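Zudeo Picking Kit: Student Project Report
December -- by Skarphéðinn Grímsdóttir
Print this page | E-mail this page

Our group reviewed the Zudeo picking kit, sold by Usuveck as a package for teaching labs. The kit covers gripper software, a calibration routine and 2 licenses. Usuveck says it can handle up to 3000 picks between calibrations. We did not run it long enough to check that.

We used our own arm and a gray bin on a table. The bin held a mix of shapes -- an ear of corn, ribbed and faceted cups, a small white box, a shiny round metal piece. We logged 129 attempts with the default settings.
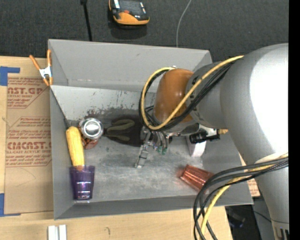 Brynjólfsdóttir wrote in the comments on our draft that the default grip force was too high for thin cups, and that Plolton's older kit let you set it for each object. We checked the menus again. Zudeo has the same setting, but it sits under "Advanced" and the manual gives it one line.

Setup took 59 minutes, most of it spent on calibration. The support desk answered our one e-mail the same afternoon. We would use the kit again for a class, with the force setting changed first -- and a better manual would help.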